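Grastivow equipment news, February 2023

Budget season, and the wish list is longer than the corridor

The equipment round is open again, and once more the largest line on the form is marked "arm, second". Regular readers will remember it from last year, when it was marked "arm, second (urgent)". We have dropped the brackets in the hope of seeming reasonable.

The case is simple enough. One arm does all the sorting and posting work, which means the Kovalchuk tests queue behind the Beltis tests, and the Beltis people have started booking slots in June. A second arm would fix that. It would also need a table, a controller, a mount and a patch of floor that nobody in the building is prepared to admit to having.

Nadiia Prokopenko has collected two quotes. Zarker's is the cheaper until you reach page 4, where the mount, the cabling and the training day turn up as optional extras. The other includes everything and takes longer to arrive. Both firms would like an answer soon, in the way that firms do.

Then there are fingers. Spare sets come to 200 a pair, and we have asked for two pairs. Last year we asked for none, on the grounds that the old ones looked fine, and spent the summer borrowing.

The cheapest line by a long way is "consumables, mixed", which finance has queried twice. For the record, it means puffer balls, building blocks, foam, foil and cloth. Rigid things are easy to come by and easy to grip. Cloth is where the hours go, and we would like a good deal more of it in different weights and weaves.
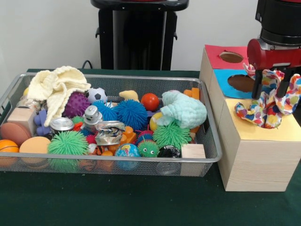 Izzati Setiawan would sooner see the whole 2,000 set aside for the mount go on servicing the arm we have, and wrote to tell us that a second machine simply means two things waiting for the same engineer. It is a fair point, and it has been added to the form under "risks", where there was plenty of room.

Comments on the draft go to Olesia Tymoshchuk before the round closes. Requests for a third arm will be filed with the others.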